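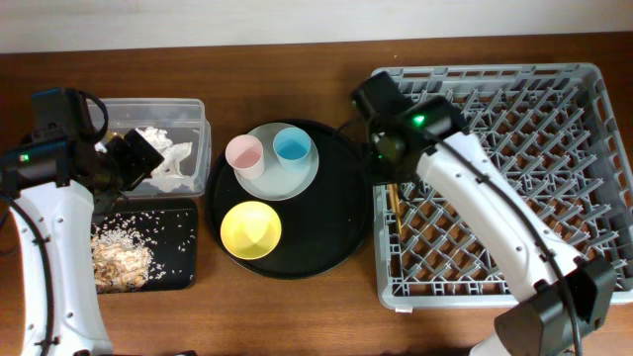 Parcels we send, parcels you send back, and parcels that seem to have gone on holiday without either of us. Leltness Catering Supply posts tableware and dish racks all over the country, and most of what leaves us arrives in one piece. A clear plastic storage container like the one on the table travels well. A box of wine glasses needs more care, and the questions we get reflect that.

Last updated 29/05/2022

My tracking hasn't moved for days. Is it lost?
Probably not. Our main carrier, De Bruijn, scans parcels when they leave Lovholm and again when they reach your local depot. Between the two there is a long silence, which you should try to enjoy. We treat a parcel as missing after 4 working days without a scan. Before that, De Bruijn won't open a search, however nicely we ask.

What happens once it's declared missing?
We raise a claim and you choose a replacement or a refund. You don't have to wait for the claim to finish, as some of them outlive the product range.

The driver says I signed for it. I was in the bath.
Ask us for the delivery record. It shows the time, the place and a signature, usually resembling a startled worm. Check with neighbours, then write to us within 45 days of dispatch. 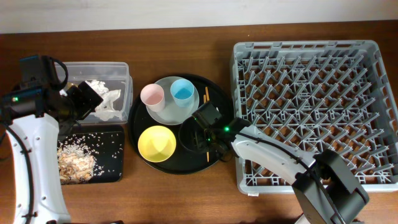

Round black serving tray, on the table.

Something arrived broken. What do you need from me?
Photos of the item, the inner packing and all the outer sides of the box, label included. Keep the lot until we reply. Claims have been refused over a box that went out with the recycling, and we can't argue with a bin lorry.

Do you deliver to the islands?
Yes, through Sundska, who take over at the harbour. Allow three extra days, more in August when the ferry is full of people with bicycles. Sundska don't do timed slots – please don't book a day off work on the strength of an estimate.

Can I insure a large order?
Standard cover stops at £588 per consignment. Above that, ring us before you pay and we'll quote for extra. Cover can't be added once the van has gone. 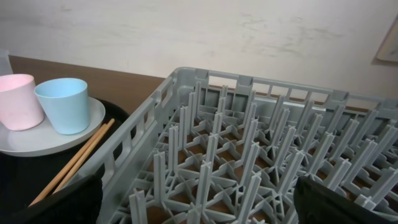 Returns

Can I reuse the original box?
Please do, but cover or remove the old label. Parcels with two labels tend to come straight back to you, sometimes more than once.

Who pays the return postage?
We do if it's faulty or wrong. You do if you've changed your mind. Refunds go back to the card you paid with once we've checked the goods in.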